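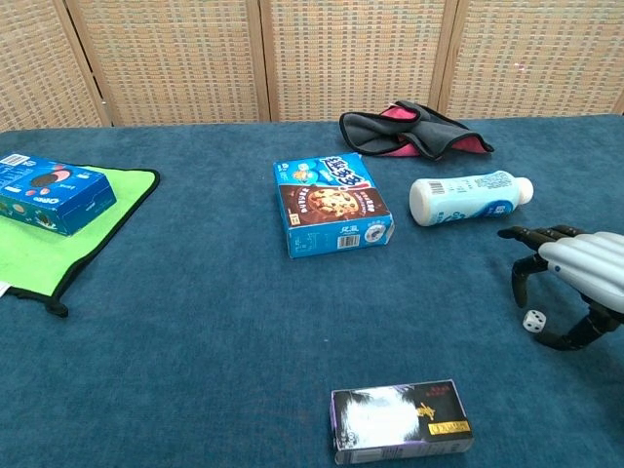 March, Sultance Guides

4. Clearing the table

1. Take the biscuit boxes off first. Check that each one is closed before you lift it.

2. Pick up the drink bottle and tighten the cap. Store it upright.

3. Shake out the green mat and roll it from one short end.

4. Fold the grey cloth with the pink lining inside.

5. Brush the carpeted top towards you, then wait 30 minutes before covering it.

Note: the Zorska cover needs 2 people.

CAUTION: Do not lean on the folding screen or drag it by its panels.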